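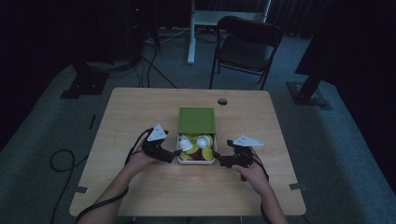
Re: [sorting] small parts in one box

On a morning in July, Ruoxi Kang wrote:
> I vote for the green box with the lid. Discs and cups can share
> the white tray, and it saves buying the Casard set with 88 slots.

I'm not convinced. One shallow tray with no dividers means you pick through everything each time you want a cup. Fine for a handful of pieces, but you're talking about 100. Has anyone tried it for more than a day? I'd want 4 small tubs inside before I said yes.

Guangming Liao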